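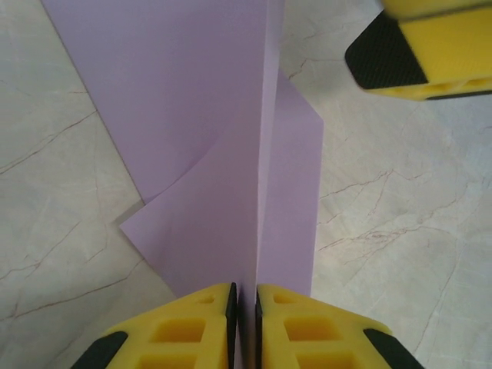

Is the Rallis infant and toddler training kit worth the money for a small child care center? Only if you have someone on staff who already knows how to lead a group, and even then I'd wait for a sale.

We bought ours in January after seeing it pitched at a workshop in Clurkport. The box holds a leader's guide, a set of scenario cards and six session plans on early bonding, sleep, crying and talking with parents. Harnitz, the publisher, says any teacher can run it with no prep. I spent four hours getting ready for the first session and still had to skip a chunk of it.
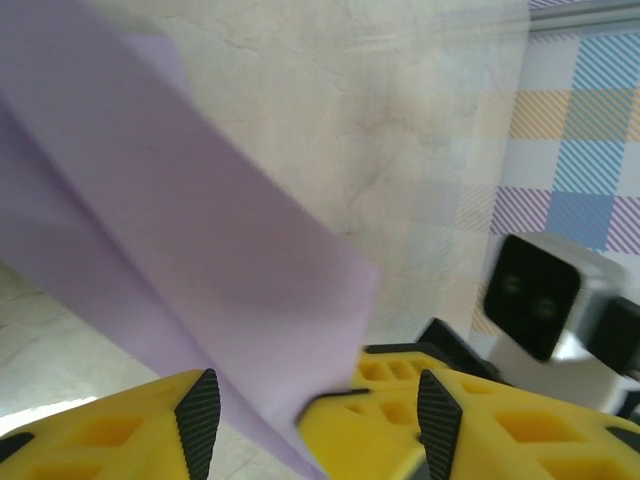 The sleep session is the best of the lot. Our infant room staff argued over the cards for most of the evening, and a couple of them changed how they handle drop-off. The session on parents is thin - it reads like a sales brochure with blanks to fill in.

Then there's the online add-on from Brurero, another $200 a year. It's mostly the same cards as slides, plus a quiz you can pass without reading anything. We dropped it.

Before you order, ask your licensing office if the hours count toward yours. The box says "credit ready" and our office had never heard of it. Harnitz took two weeks to answer my email and then sent me the catalog.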